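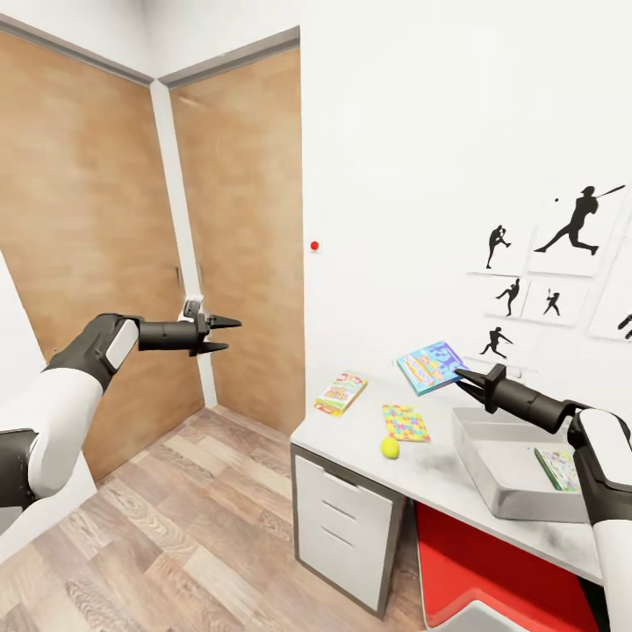

Light wood doors, a white desk and a blue picture book.

About Us

Welcome to Trarkell Strength & Conditioning! We're a small neighborhood gym that opened in 2016, and if you've found your way to this page you're probably wondering what kind of place we are and whether you'd feel at home in it. We hope so. Pull up a chair, because Poppy wrote this page and she does go on a bit.

The gym was started by Poppy Pickering and Gregor Ritchie, who met at a rowing club and spent a whole winter training together in Gregor's garage with one barbell, a pull-up bar bolted to a beam and a space heater that smelled like burnt toast. Friends started coming along, then friends of friends, and by spring there were cars parked all the way down to the mailbox and Gregor's neighbors were (very politely) asking how long this was going to go on. So we signed a lease on Urquhart Street, painted the walls ourselves over one long weekend, and opened with 22 members, most of whom had helped with the painting. A good many of them still train with us, and one of them is still asking for her ladder back.

Our classes are coached from start to finish. You'll get a warm-up, some strength work, a conditioning piece that will leave you puffing, and time at the end to stretch and catch up with the person next to you. Every workout can be scaled, so if you've never done a push-up in your life, or your knee has been bothering you since high school, just tell the coach before class and we'll find you a version that suits. We keep classes small enough that your coach will know your name, and probably your dog's name too.

Our Coaches

Poppy runs the early classes and most of the strength program. She came to lifting after years of distance running and still sneaks a run into the Saturday workout whenever the weather is decent (and sometimes when it isn't, sorry everybody).

Gregor teaches evenings and looks after our beginners. His On-Ramp course is 3 weeks long and covers the squat, the deadlift, the press and the basics of rowing, all at a gentle pace with plenty of room for questions. If you're new, this is where you start, and you can repeat any session you like at no charge.

Jeanie Rennie joined us as a member, fell in love with kettlebells, and got her coaching certificate while her twins were in preschool. She leads the Clallex class, our low-impact hour for older adults and anyone coming back to exercise after a long break. It's the loudest class on the schedule by a mile. They bring muffins!

Alasdair Cruickshank handles nutrition. Each August he leads our Cedine Challenge, where teams of four keep a food log, cook together and cheer one another on. There's no weighing in front of the group and no banned foods. Alasdair will happily talk to you about breakfast for as long as you have, and his oatmeal recipe is taped up by the water fountain if you'd like to copy it down.

Visiting Us

Your first class is free, and we'd love for you to bring a friend. Wear something you can move in, pack a water bottle, and come ten minutes early so we can show you where everything is. Street parking is easy in the mornings and a little tighter after work, when the lot behind the hardware store is your best bet.

If you'd like to talk to somebody before you come in, send us a note through the contact form and either Poppy or Gregor will write back, usually the same day. Drop-ins from other gyms are always welcome too. Just let us know which class you have in mind and we'll save you a spot.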